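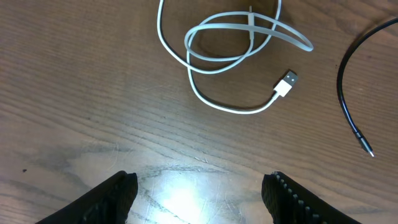

White charging cable on a wooden tabletop.

PLAYTESTERS WANTED: CLILTASPORT, A HARBOR TOWN BUILDER

Fuchs is a small studio in Vastham that makes games in which you worry about sewage. Our next one, Cliltasport, hands you a bankrupt fishing port, a ferry that runs when it feels like it, and 600 residents with opinions about both. You place the docks, set the taxes and decide who gets a street lamp. They write you letters. The letters are rarely kind.

We need 47 players for a closed test in September. Our own staff can no longer tell whether the game is hard or whether they are tired.

What you'd do:
- Play at home on your own Windows PC for 3 weeks, at least five hours a week
- Fill in a short form after each session ("it crashed" is a fine start, but tell us what you had just built)
- Join one voice call with the design team, who have promised not to argue

You should be 18 or older and able to read English. Experience with city builders is welcome. So is none at all, and we're short on people who skip tutorials. If you tested Rusia, our railroad game, you may apply again. The signal bug is fixed. Please stop writing to us about the signal bug.

The test is unpaid. You get a free copy of the finished game, your name in the credits, and naming rights to one seagull, subject to a decency check.

To apply, send us a few lines on the last game you quit and why. Put "Harbor" in the subject line. Applications close April 14, 2019, and everyone gets a reply, including the people we turn down.

Fuchs, P.O. Box 3354, Vastham | Contact | © Fuchs | Back to top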